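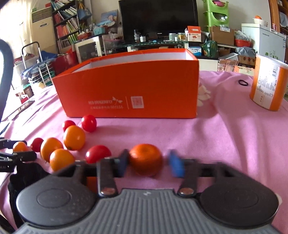 Brandotow Allotment and Garden Society
Minutes of the Spring General Meeting
March 30, 2025, in the upper room of the Pirero Hall

Welcome

The Chair opened the meeting a little after the hour, once the last few members had found their way up the back stairs and the extra chairs had been brought through from the lobby. She said how very glad she was to see so many faces, old and new, after what had been a long, grey and thoroughly soggy winter, and she hoped everyone had got a cup of tea before the urn was switched off. Apologies had been received from the plot holders on the lower terrace, who were waiting in for a delivery of manure.

Minutes of the last meeting

These had been sent round in the newsletter and were agreed with one correction. The shared wheelbarrow with the green handles lives in the top shed and always has done. The Secretary apologised for having put it in the bottom one, and for the walk this had caused.

Matters arising

The gate. The new padlock is fitted and the old code no longer works. Members who have not yet been given the new one should ask the Secretary in person, and are kindly asked not to write it on the noticeboard, as happened last time.

The water tank by the lane. The leak was found at the joint and has been mended. A member asked whether the tap could be turned back on before Easter, and the Chair said it would be on from the first week of April, frosts permitting. There was a good deal of friendly discussion about whether we would get another frost, with the room divided pretty evenly.

The hedge. The contractor from Wekosico came and cut the lane side in February, before the birds began to nest, and made a lovely neat job of it. The field side was too wet to get the machine along and will have to wait until the autumn.

Money

The Secretary read out the figures. Rents are paid on all but 2 plots, and both of those members have been in touch. The society has £158 left in the seed fund after the bulk order, and £200 has been put by towards the new shed roof. A member felt that the roof ought to come before anything else this year, having been dripped on while looking for a rake. Others agreed with her, though it was pointed out that felt and battens have gone up in price and we may need to have another plant sale first. It was agreed to get a proper price for the work and bring it to the next meeting.

Seed order

The order has come and has been sorted into envelopes, and these were given out during the tea break. We were short of the yellow courgette and the supplier has sent a striped one in its place, which several members were quite excited about. Anyone who would sooner not have the striped one can swap it at the hut for dwarf beans while they last.

A long and very enjoyable talk followed about tomatoes. Those who grew the variety called Pal last summer spoke well of it — early, sweet and not too fussy about being outdoors — although one member on the windy side of the site had lost every plant to blight by the middle of August and did not want it left out of the minutes. The advice from the more experienced growers was to space the plants further apart than the packet says, to take off the lower leaves as the season goes on, and to water the soil and keep the foliage dry. Several people have seedlings to spare already, and a table will be put by the gate for giveaways. Please label them, even if you are certain you will remember.

Compost and bonfires

The Chair reminded members, as gently as she could, that the communal heap is for green waste and not for carpet. Cooked food must not go on it either, on account of the rats, who have had a comfortable enough winter as it is. Bonfires are allowed in April on still evenings only, and please do look to see whether the houses in the lane have their washing out.

Open afternoon

We shall hold the open afternoon again in the summer, and the date will be in the next newsletter. Last year's visitors were very taken with the scarecrows, and the children's plot would like to make a new set, so old shirts and hats would be most welcome. There will be teas, a produce stall and the plant sale. It was suggested that we also have a jam competition. This was warmly received until the question of who would judge it came up, and the matter was held over.

We need 4 people to help with putting up the gazebos and taking them down again. Three hands went up at the meeting, for which many thanks, so there is room for one more.

Any other business

A member asked whether chickens are allowed. The rules say up to six hens and no cockerel, with the written agreement of the neighbouring plots.

Somebody has left a very good pair of secateurs on the bench by the pond. They are in the hut, on the hook behind the door.

The slow-worms are back under the old tin sheets near the top shed. Please lift the sheets with care or, better still, leave them be.

Thanks were given for the cakes, and especially for the lemon one, the recipe for which will go in the newsletter by popular request.

The meeting closed with the stacking of chairs. The next one will be after the open afternoon, in the same room.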